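Wovus Tistura Small Bowl

Item 363
Range: Tistura tableware
Supplied by: Ernuvine

Overview
The Tistura is a small round bowl for fruit, side portions and table service. It is sold singly or in sets of 2 or 4. All pieces in a set are the same colour; mixed sets can be made up on request.

Colours
Grey: matt finish, smooth sides.
Pale pink: glazed. Slightly wider across the rim than the grey.

The two colours are made in separate moulds, so grey and pink bowls should be stacked separately. A stack should be no more than 3 high.

Use and care
Dishwasher safe, upper rack. Suitable for microwave use for reheating only. Do not place under a grill or on a hob. Wash by hand before first use and dry fully before stacking. Metal cutlery may leave grey marks on the pink glaze; these can be removed with a mild cream cleaner. Do not use scouring pads on the matt finish.

Capacity
Either colour is intended for a single piece of fruit, such as a pear or a small apple, or one side portion.

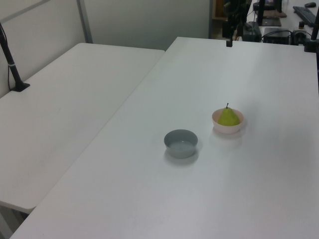
For larger quantities of fruit, use the Pal serving bowl, which is listed separately and is supplied in grey only.

Ordering
Orders of over 4 sets are packed in divided cartons. Breakages must be reported with the item number and the carton label. Trade enquiries should be addressed to Pankaj Mathur at Ernuvine.

Page last revised: April 7, 2026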